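Kids' Corner > Science at Home > Food and Cooking > Why Does Bread Rise?

July
By the Wunside Kids' Pages

Why Does Bread Rise?

Have you ever pressed your finger into a slice of bread and watched it spring back up again? If you look very closely at the slice (go and get one now if a grown-up says it's okay, and I'll wait), you'll see that it is full of holes. Some are as tiny as the tip of a pencil and some are big enough to let the jam drip through onto your shirt. Bread is mostly holes, when you think about it. You have been eating holes for breakfast your whole life!

So who put them there? Well, the answer is something alive, something so small you could fit a great crowd of them on your fingernail and never feel a thing. It's called yeast, and today we are going to find out what it does all day.

What is yeast?

Yeast is a fungus, so it belongs to the same big family as mushrooms. Don't make a face! It's a very friendly fungus, and people have been baking with it for thousands of years. Each bit of yeast is just one single cell. Your own body is made of trillions of cells all working together, but a yeast manages its whole life with only one.

The yeast you buy in a packet looks like light brown sand. It doesn't move, it doesn't grow, and you might think it was as dead as a doorknob. But it's only asleep. When yeast is dried out, it slows almost to a stop and waits, and it can wait for months and months in the back of a cupboard. All it needs to wake up is some water, a bit of warmth and a meal.

Yeast is wild, too. It lives on the skins of grapes and plums, on grains of wheat, on leaves and in the air. If you leave flour and water in a jar for a number of days, and feed it with fresh flour as you go, wild yeast will usually move in and start bubbling. Bakers call that a sourdough starter. The bakery on the hill in Ernton, where I used to go on Saturday-ish sorts of mornings with my grandmother, had a starter that was older than I was, and I remember being rather jealous of it because it got fed before I did.

What does yeast eat?

Yeast loves sugar. You might be thinking that plain bread doesn't have much sugar in it, and you'd be right, but flour has a secret. Flour is full of starch, and starch is made of lots and lots of sugars hooked together in long chains, like paper clips. Once flour gets wet, little helpers called enzymes start snipping those chains into short pieces. Snip, snip, snip! Now there's sugar for the yeast to eat.

When yeast eats sugar, it lets out a gas called carbon dioxide. That's the same gas that makes the fizz in soda, and it's the gas you are breathing out right this minute. It also makes a little alcohol, but don't worry, nearly all of that goes away in the heat of the oven. This whole business of eating sugar and making gas is called fermentation, which is a lovely long word to use at dinner if you want to surprise somebody.

Why doesn't the gas just float away?

Now we come to my favorite part. If you stirred yeast and sugar into a glass of water, you'd get bubbles, but they would drift to the top and pop. Nothing would puff up like a loaf. Bread dough needs a way to hold on to its bubbles, and the thing that does the holding is called gluten.

Wheat flour has two proteins in it that don't do very much while they are dry. Add water, though, and they grab hold of each other and make gluten, which is stretchy. At first it's all in a tangle, like a drawer full of rubber bands. When you knead the dough, pushing it away with the heel of your hand and folding it back over and giving it a turn, you help those tangled bits line up and join into thin, bendy sheets.

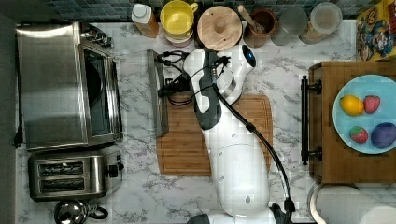 Kneading by hand takes around 11 minutes if you are a grown-up with strong arms, and quite a bit longer if you are eight and keep stopping to poke it. You can tell it's ready when the dough has gone from lumpy and sticky to smooth and soft, a bit like your earlobe. Another good test is to pull off a small piece and stretch it gently between your fingers. If it gets so thin that light shines through before it tears, then the gluten is strong enough, and bakers call this the windowpane test.

Those stretchy sheets act like the skin of a balloon. The yeast makes gas, the gas pushes outward into all the little bubbles in the dough, and the gluten stretches to make room. Imagine blowing up thousands of tiny balloons all squashed together in one bowl, and you'll have the right idea.

Waiting is part of the recipe

After kneading, the dough has to rest under a cloth somewhere cozy. This can be the hardest step of all for children (and for me). You look at it and nothing is happening. You look again and still nothing is happening. Then you go off and play for a while – a proper while, mind you, not two minutes – and when you come back the dough has grown to twice its size and is pushing up against the cloth.

Yeast is picky about how warm it is. In the fridge it gets sleepy and works very slowly, and some bakers like this, because slow dough has more time to build up flavor. In a warm kitchen it gets busy and the dough may be ready in 60 minutes or so. But if you mix it with water that's too hot, the yeast will die, and then you can wait until your next birthday and the dough will still be sitting there like a brick. The water should feel just a bit warm on your wrist, the way you'd want a baby's bath to be.

What happens in the oven?

When the dough goes into the hot oven, the yeast gets one last burst of energy and makes gas faster than ever. The gas that's already in the bubbles gets bigger as it heats up, too, and some of the water turns to steam, and all of this together gives the loaf a big final stretch. Bakers call it oven spring. If you have an oven with a window, pull up a chair (not too close!) and watch.

Then it gets too hot for the yeast, and its work is finished. The gluten and the starch turn firm and set around the bubbles, so the holes stay put even after the gas has gone. On the outside, the crust turns brown and starts to smell so good that people come wandering in from other rooms.

Does all bread have yeast in it?

Not at all! Tortillas and matzo are flat, and they're made without any yeast. Soda bread rises with baking soda, which makes the very same gas when it meets something sour like buttermilk, only it does it in a hurry. Pancakes and muffins mostly work that way as well, so you can eat them before you get too hungry to be polite.

Try it yourself: blow up a balloon with yeast

You'll need a small empty bottle, a balloon, a packet of dry yeast, two spoonfuls of sugar, some warm water and a grown-up who doesn't mind a little mess.

Stretch the balloon a few times so it's nice and loose. Fill the bottle partway with warm water, tip in the sugar and swirl it around. Add the yeast and swirl again. Now pull the balloon over the neck of the bottle and stand the whole thing in a warm place. Have a look after 50 minutes. The balloon should be starting to stand up, and it should smell a bit like a bakery when you take it off.

Once you've done that, you can try it again with cold water, or with no sugar, or with honey in place of the sugar. Change just one thing each time and write down what you did. At the Hurkum summer club the children lined up their bottles along a windowsill and made guesses first, and the honey bottles caused a great deal of arguing, so I won't tell you which one won.

Words to remember

Yeast: a tiny living fungus made of just one cell.
Starch: lots of sugars joined in a long chain, found in flour, rice and potatoes.
Fermentation: what yeast does when it eats sugar and makes gas.
Gluten: the stretchy stuff in wheat dough that holds the bubbles in.

Comments (4)

breadmom_liem: We did the balloon one with my two boys and it flopped the first time. I think our yeast was too old. New packet and it worked great, the little one wants to do it every night now.

Third Grade Room B: We liked the part about eating holes. Our class wants to know if yeast can sleep forever?

Wunside Kids' Pages: Hello Room B! Not forever, I'm afraid. A little of it dies as time goes by, so check the date on the packet and store it somewhere cool and dry.

oatsandrye: Could you do one on rye bread next? My daughter asked why hers came out so much heavier and I had no idea what to tell her.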